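Registo de ocorrência: varão de roupa com tripés, cedência lateral
Estado: em observação
Categoria: Lavandaria e arrumação doméstica / Estruturas de secagem
Produto: varão metálico Werano, apoio em tripés
Aberto em: 30/03/2023
Prioridade: normal

Descrição inicial do cliente

O varão foi montado na sala, paralelo ao móvel da televisão, sobre pavimento de ladrilho grande polido. Com duas ou três peças leves mantém-se direito. Ao pendurar um casaco pesado junto de uma das pontas, a barra inclina para esse lado e um dos pés do tripé desliza sobre o ladrilho. Aconteceu quatro vezes na mesma semana. Numa delas a barra saiu do encaixe e a roupa caiu ao chão. Não há peças partidas visíveis. O parafuso de aperto do tripé direito parece rodar em falso.

O cliente pergunta se deve trocar o tripé, se a barra está empenada ou se o problema é do chão. Pergunta também se os cabides de plástico contribuem para o deslizamento das peças em direcção ao centro.

Informação recolhida na triagem

Comprimento da barra: montada na extensão máxima.
Pavimento: ladrilho de acabamento liso, sem tapete.
Ponteiras dos pés: presentes em todas as pernas, endurecidas numa delas.
Carga habitual: um casaco, malhas, camisolas. Roupa já centrifugada.
Alterações feitas pelo cliente: fita-cola de papel enrolada na ponta da barra para reduzir a folga. Retirada a pedido do suporte.
Mesa de apoio: mesa dobrável ao lado do varão, usada para pousar a roupa antes de pendurar ou dobrar.

Entrada 1 - suporte

Antes de enviar peças, pedimos o seguinte procedimento, por esta ordem:

1. Retirar toda a roupa e os cabides.
2. Abrir as pernas de cada tripé até ao batente. O batente sente-se ao fim do curso; se a perna parar antes, há sujidade na corrediça.
3. Limpar as ponteiras com pano húmido e secar. Limpar também o ladrilho na zona de apoio, sem cera nem amaciador.
4. Recolher a barra 300 mm em relação à extensão máxima e voltar a fixar.
5. Apertar o parafuso do topo à mão, até prender, mais um quarto de volta.
6. Pendurar primeiro a peça mais pesada, o mais perto possível de um tripé.

Registar o resultado com a barra vazia e com carga.

Entrada 2 - cliente

Passos 1 a 5 feitos. Com a barra vazia não há movimento. No tripé direito, uma das pernas parava antes do batente; tinha cotão acumulado na corrediça. Depois de limpa, abre por completo. O parafuso continua a rodar em falso ao fim de duas voltas.

Com carga: casaco junto ao tripé do centro, sem inclinação. Casaco deslocado para a ponta livre, inclinação ligeira, sem deslizamento. Mantive assim durante a noite.

Entrada 3 - suporte

O resultado aponta para duas causas independentes. A primeira, perna do tripé incompletamente aberta, fica resolvida com a limpeza. A segunda é a rosca do parafuso de topo. Vamos enviar o conjunto de aperto Greradent, referência interna 44, que inclui parafuso, casquilho e anilha. O conjunto Nutdale, vendido como equivalente, tem passo de rosca diferente e não deve ser usado neste modelo.

Seguem também ponteiras novas. Devem ser montadas com o pé seco; sabão ou óleo para facilitar a entrada faz com que voltem a sair.

Sobre os cabides: o plástico liso desliza mais do que a madeira ou o arame revestido, mas só se a barra já estiver inclinada. Com a barra nivelada não é factor. Uma mola presa ao cabide serve para segurar a peça no lugar e não interfere com a estrutura.

Entrada 4 - cliente

Peças recebidas. Parafuso e casquilho substituídos. O casquilho antigo estava gasto de um só lado, com a rosca arrancada. Ponteiras trocadas nas pernas do tripé direito; as do tripé do centro ficaram as originais, estão macias.

Medi a altura da barra em relação ao chão nas duas pontas: 4 mm de diferença, que desapareceram ao rodar o tripé direito e apoiar as pernas fora da junta do ladrilho.

Fica uma dúvida. As malhas pretas ganham marcas nos ombros quando secam no cabide. Pode pendurar-se dobrada ao meio sobre a barra, ou o metal mancha?

Entrada 5 - suporte

Pode. A barra é revestida e não mancha desde que o revestimento esteja intacto. Verificar com um pano branco húmido passado ao longo de toda a barra: se sair cinzento, lavar com água e detergente neutro e repetir. Se continuar a sair cinzento, há desgaste, e nesse caso não convém pôr roupa clara em contacto directo.

Para malhas pesadas ainda húmidas, recomenda-se a secagem na horizontal. A mesa dobrável serve, com uma toalha por baixo, desde que as travas das pernas estejam fechadas. Nas peças com gola de outra cor, pôr a gola para fora e não sobrepor a outra peça enquanto estiver húmida, para evitar transferência de tinta.

Quanto à localização, manter folga entre a roupa pendurada e o móvel da televisão. Roupa húmida encostada a equipamento ligado não é aconselhável, e o acesso por trás da barra torna-se necessário para limpar o chão. Se não houver espaço, rodar o conjunto e encostar a ponta ao lado da mesa.

Entrada 6 - cliente

Pano branco saiu limpo. As malhas passam a secar na mesa e só vão para o varão depois de secas. O varão fica onde está, um pouco mais afastado do móvel. Nenhum deslizamento desde a troca do parafuso.

Entrada 7 - suporte

Ticket passa a «em observação» até ao fim de April (abril). Pedimos nova verificação do aperto nessa altura, com a barra descarregada. Se o parafuso tiver perdido aperto, não forçar: responder a este registo e será enviado o topo completo do tripé, fabrico Hamada, com casquilho metálico.

Ligação a outros registos: ticket 69, mesma folga no parafuso de topo, pavimento em madeira.
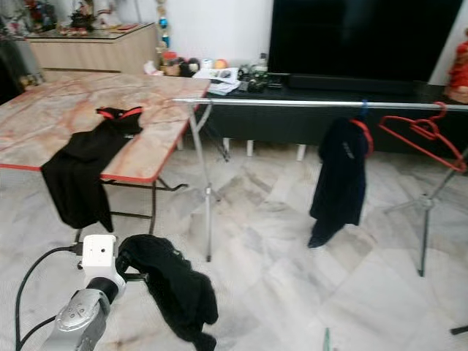
Na verificação de abril, indicar também se as ponteiras originais do tripé do centro continuam macias. Caso tenham endurecido, seguem no mesmo envio, sem necessidade de abrir novo pedido. O casquilho antigo pode ser deitado fora; não precisamos da devolução.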